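Filed under: Hardware > End effectors > Hand-held and teleop
Replies: 7 | Views: 926

Hand-held grippers with marker cubes - fin fingers or straight jaws?

undton_bench
We have been comparing two finger sets on the same hand-held bodies. Set A is a curved finger with black pads, bought in from Ferkine. Set B is a straight parallel jaw we cut ourselves. Same bodies, same cubes, same head camera. Task is picking small things out of open compartments and putting them back.

Over 85 picks per set, A dropped fewer soft items. B was better on anything with a flat side. Tracking is my real problem. With A the cube pose jumps when I roll my wrist inward, and I lose the right hand more than the left.
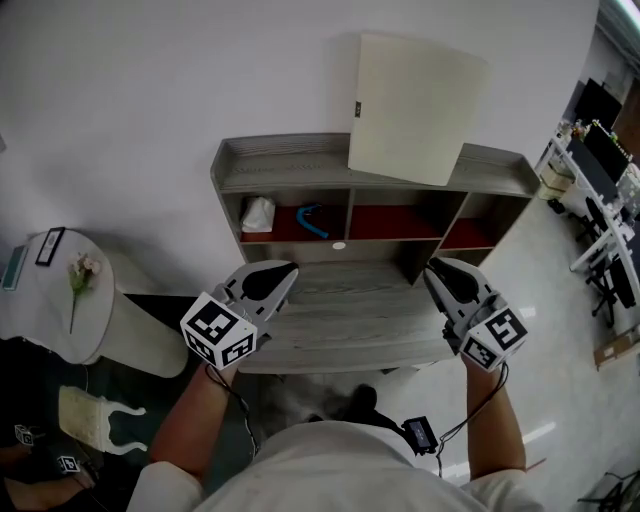
Set A over the shelving unit, tissue or cloth and blue curved object in the left compartment.

Both hands are cabled back along the forearm. Has anyone got a cube mount that survives wrist roll without adding much weight?

kestrel_io
Which faces do you have in view at the moment it jumps? If the solver is down to one face seen at a steep angle, you get the usual flip between two poses. Changing fingers won't fix that. Tilt the cube on its mount so that two faces point at the head camera in your normal working posture.

undton_bench
One face, mostly. I checked the logs for Tuesday and 17 of the jumps were single-face.

marl74
I don't agree that the fingers are irrelevant. Curved fingers make you approach from a different angle than straight ones, so your wrist sits differently and the cube goes with it. We saw the same on a Ballix pair. Swapped to straight jaws, touched nothing else, and the dropouts went down.

kestrel_io
That is a posture effect and you can get the same result from the mount. I would not give up the soft grip for it. Your test also changed the finger length, if I remember your post in December, so the camera distance moved as well.

marl74
By 71 mm, yes. Fair point, though further away should have made it worse.

sputnik_lathe
Check the exposure before you reprint anything. Your right cube is on the same side as the bright ceiling light. White plastic under a strong light blooms at the marker border and the corner finder drifts. Matt labels and a shorter shutter cured most of it on the Phùng rig.

undton_bench
Shutter is on auto at the moment. I will lock it first, then try the tilted mount, one change at a time, with set A left on. If the single-face jumps are still there after both I'll run set B again and post the logs side by side.

marl74
Log the wrist angle as well, otherwise we will be having this argument again.

3 people found this thread useful | Share (2)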